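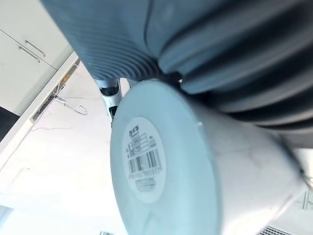

Soft grippers and the paper that comes with them

Another good practice guide for soft grippers landed this spring, and if you buy handling equipment you have probably had it forwarded to you more than once. We read all of it. It is well laid out, the checklists are short enough to use, and we still have doubts about what a shop gets by signing up to it.

The guide covers grippers with flexible fingers or pads working near people, in kitchens, labs, packing rooms and the like. It asks the buyer for a written risk review before first use, a list of the items the gripper is allowed to hold, and a pad inspection every 1000 cycles. So far so good. Most places we visit have the first of these in a binder, the second in somebody's head, and the third not at all.

Our main complaint is with the word "soft." The guide treats a soft finger as a safety feature and gives it an easier path through the review. A ribbed pad will spread the load on a tub or a jar, and that is a fine thing for the tub. It says very little about the arm behind the pad, which has the same mass and the same speed it would have with steel jaws on the end. A person's hand caught between a held container and a cabinet door is caught by the arm. We would like to see the review done on the whole machine with the heaviest item in its grip, and we can't see why a nicer finger should get anyone out of that.

Then there is the item list. The guide wants each approved item named by product code, so the barcode on the package becomes the thing you check against. Fine on paper. A code tells you what was packed at the factory. It doesn't tell you if the container is full, half empty, or has had its lid put back on crooked, and those are the differences a gripper cares about. Nenetti, whose trial kitchen we wrote up in an earlier issue, keeps its list by shape, weight range and surface, with the codes in a side column. That takes longer to write. It also survives a supplier changing the label, which theirs did in the first month.

On cleaning, the guide has 2 sentences. They say to follow the maker's instructions. Anyone who has tried to get dried sauce out of a ribbed surface will know that the instructions tend to be written by people who haven't. Junance says its pads can be wiped down. Wiped with what, how often, and who looks into the grooves afterward? A food area needs that written down by the site, with a name next to it, and a pad that can't be cleaned to the bottom of its ribs should be thrown away on a schedule.

The inspection interval bothers us less, though we would love to know where that number came from. There is no test data behind it in the guide or in the annex. Cárdenas told us it inspects at the start of each shift and ignores cycle counts, and we think that is the better habit for a small site. Fesari counts cycles and likes it, but Fesari has software doing the counting.

Of the 13 checklist items, we would keep 11 as they stand. The self-declared badge at the end should go. It lets a site call itself compliant with no outside visit and no expiry date, and we expect to see it on a lot of sales brochures before long.

Comments on the draft close in June. If you send any, ask about held loads near cabinets and walls, and ask for the pad data. The more people who ask, the harder it will be to leave that annex as thin as it is now.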